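Progress report to the Brzozowska Fund
Komomora Home Repair Lending Library
20/04/2020

Dear friends at the Fund,

I had hoped to write to you with a tidy account of a busy spring, and it has been busy, although the shape of it is rather different from the plan we sent you. Our front room on Irusow Street has been closed to visitors for most of the grant period, and I won't pretend that hasn't been hard on all of us. We miss the Saturday-style bustle of people coming in with a broken chair leg and going home with a clamp, some glue and a good deal of advice. Still, the lending itself has gone on from the side door, and I'm very glad to tell you that people have kept borrowing.

We have made 244 loans so far against the 600 we set as our target for the full grant. The sanders and the tile cutters are out nearly all the time, and the waiting list for the pressure washer is longer than I'd like. Members now reserve by phone or through Avo, the booking page your grant paid for, and 176 households have signed up on it. Quite a few of them had never borrowed from us before, which cheered me up enormously!

The other big piece of work has been the home care guides. We had promised you a set of evening classes, and with your kind permission we moved that money over to printed and online guides on the jobs our members ask about most: fixing a dripping faucet, patching plaster, painting a room and looking after stone counters and ledges. The first guides went out with the April newsletter, and the stone one has already brought in more phone calls than anything else we have printed. 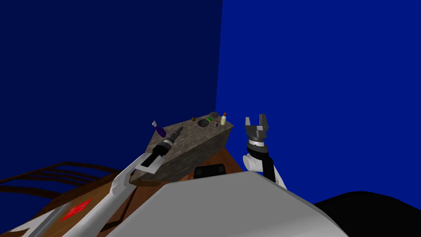

Computer-made illustration: a spray bottle and small items on a stone block, against blue walls.

Money is in fair order. We have spent less than planned on room costs and more on postage and printing, and the two very nearly balance. The one surprise was the repair bill for the older floor sander, which came to $700 and used up the whole of our maintenance line. I did think hard about retiring the poor thing, but a new one would have cost a great deal more and this one is loved. We would like to move a little from the unused travel line to cover small repairs through the summer, if you are happy with that.

As for what comes next, we want to finish the guides on windows and doors, get the catalog on Avo fully up to date (the hand tools are still only half listed, I'm afraid) and work out a sensible way of checking returned tools without keeping people standing at the side door. We may fall short of the loan target, and I would sooner say so now than spring it on you at the end.

Thank you, as ever, for your patience and for the very kind note you sent with the last payment. It is pinned up by the phone. The receipts and the full loan list will follow by mail under separate cover.

With warm regards,
The coordinator, Komomora Home Repair Lending Library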